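8 October 2021

Friday, and I'm writing this in bed with a hot water bottle on my shoulder, so forgive the handwriting (which you won't see, since I type these up on Sunday nights, but trust me, it's all over the place).

Today was the last swim of the outdoor season at Wisusstead. I'd been dreading it all week. I only started in the spring, and back then I was the one standing on the steps in a borrowed wetsuit saying I'd get in "in a minute" and then going home with dry hair. Now they're closing the lake until spring and I'm moping around like somebody's moved away!

I got up in the dark, which I never do gracefully. I ate half a banana over the sink, couldn't find my good towel, took the beach one with the faded parrots. The car said 8 degrees when I pulled out — and I sat at the light by Lozano's bakery with the heater going full blast, thinking very seriously about just getting a cinnamon roll and going back to bed.
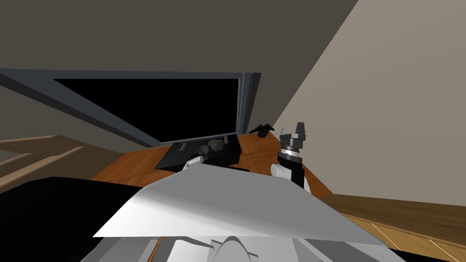
How cold is too cold to swim without a wetsuit? It depends on what you're used to and how long you plan to stay in, and the sensible thing is to go with other people, keep it short, and get out while you still feel fine.

I had to learn the "while you still feel fine" part the hard way in September, when I stayed in to finish a lap I had no business finishing and then couldn't work the zipper on my own coat. Finlay Hepburn had to do it up for me like I was five. He was very nice about it, and he has also brought it up every single time I've seen him since.

Anyway, there was mist on the water this morning, the low kind that you swim through with your chin up. The geese were being horrible over by the reeds. I put my stuff on the bench in the order I'd need it afterward (socks on the very top, because I am no longer a beginner) and walked down the steps, and I didn't stop at the third one like I usually do. I just kept going. My breath went all short and silly, and I said a word I wouldn't want my mother to read, and then it settled down and I was swimming.

I wish I were better at describing what that's like. My arms go kind of hot, and the back of my neck goes the other way. I can hear everything. I could hear a truck changing gears way over on the Pladholm road, and somebody on the bank unscrewing a thermos. I went out to the orange buoy and turned around, and I'd planned to go out a second time, but my left shoulder started doing its clicking thing so I didn't.

That shoulder. I'm going to have to see someone about it. I've been saying so since the summer and what I do instead is lie on the rug and swing a can of tomatoes around, which I read about in a magazine at the dentist's. It might be helping? Hard to say. It feels great for as long as I'm lying on the rug. 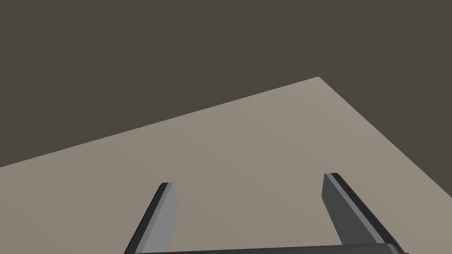
Afterward everybody stood in a clump in the parking lot and ate. I'd brought the ginger cake, the one from Grandma's index card, and I'd doubled it and then panicked about the baking time, so the middle was closer to pudding. They ate it with their fingers out of the pan. A woman I've only ever seen in a swim cap asked me for the recipe and I didn't recognize her at all with hair. I think her name is Joan or Joanne. I've let it go too long to ask.

Finlay gave a little speech, which nobody had requested. He turned 70 this summer and he says he's allowed. It was mostly about parking, to be fair, and about not leaving the gate open, but at the end he got a bit choked up and said he hadn't thought he'd swim again after his knee, and then he went and fiddled with something in his trunk for a while. I had to look at the geese.

I meant to go straight home and do the invoices. Did I? I did not. I drove around by Pladholm the long way with the windows fogged up and stopped at the thrift store, where I found a wool blanket in mustard yellow with one little moth hole in the corner, and a flask that says Brirar on the bottom, whatever that is, with its cup still attached. The flask was 3 dollars. I've already tested it, and the tea I made at noon was still too hot to gulp at four. Very pleased with myself.

Called Mom while I was folding laundry. She wanted to know if I was eating. She also wanted to know if the lake had "things" in it, and I said only fish, and she said that was what she meant. She told me all about the neighbors' fence again. The new panels are up but they're a different brown from the old ones, and she can see the join from the kitchen window and can't stop looking at it. I said grow something over it. She said she's not going to reward them with a clematis.
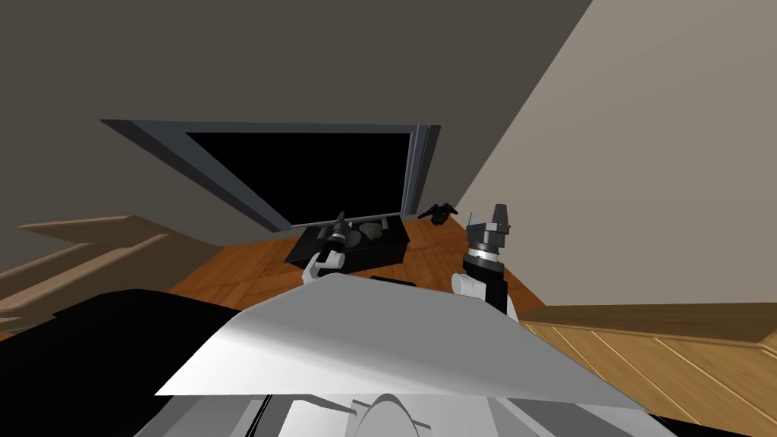
Filed under: Swimming, Home stuff, Mom

I forgot to put down the best part. When I was getting changed, under the parrots, hopping on one foot, I realized I hadn't thought about the Tuesday meeting even once since I got up. That meeting has been living in my stomach for two weeks. It came back by lunchtime, of course, but I had a whole morning off from it.

The indoor pool pass is 200 dollars for the winter and I don't know if I can face the chlorine, or the man who does butterfly in the slow lane. Finlay says a few of them drive out to the coast once a month and I could share the gas. I told him I'd think about it, and then I went home and looked up the tides, so I suppose that's my answer.

Need to buy: cake flour, ginger, those thick socks. Call about the shoulder. Wash the parrots.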